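Table Surfaces and Noise in Shared Study Rooms
Group project report, August 2018
Géza Gulyás, Noémi Kiss and Kai-wen Tam
Supervisor: Arnout Jansen

1. Background

Students at the Csonka building have complained for years that the shared study rooms are too loud. Most of the complaints in the building log are about talking, but a fair number mention chairs scraping, things being put down on tables and the echo in the larger rooms. Our project looked at that second group. We wanted to know which everyday sounds bother people most, and whether a cheap change to the furniture would help.

2. What we did

We ran a survey and a small set of sound readings. The survey went out by email in March and 241 students answered it. The form listed 12 common sounds and asked people to rate each one from "don't notice" to "have to leave the room".

The readings were taken in 2 rooms, Worport and Jurnport. They are nearly the same size and shape, but Worport has carpet and Jurnport has a hard floor. In each room we dropped a set of keys, a textbook and a full pencil case onto a table from the height of a ruler, and wrote down the highest level on the meter. We then did it all again with a felt mat on the table.

The tables differ from room to room, so we noted the type each time. White tops are the most common kind in the building. 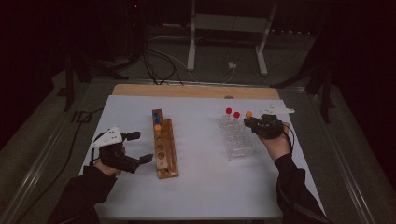

3. Results

Chair legs on a hard floor came first in the survey by a wide margin. Keys on a table came second, ahead of phone calls, which surprised us. Typing was near the bottom - only a few people said it bothered them at all.

In the readings, Jurnport was louder than Worport for every object. The felt mat made a clear difference for the keys and a small one for the textbook. For the pencil case the levels jumped around too much to say anything useful.

4. Problems

The meter was borrowed and we could not check its calibration, so our levels should only be compared with each other. We also had to stop twice when a class let out in the hallway. Etelka Szénási from the building office lent us the log, but the entries before last year were on paper and we did not get through them.

5. Recommendations

Felt pads should be fitted to the chairs in Jurnport first. The quote we were given for pads and table mats in both rooms was $1,235. If that is too much, the pads alone would deal with the sound people rated worst.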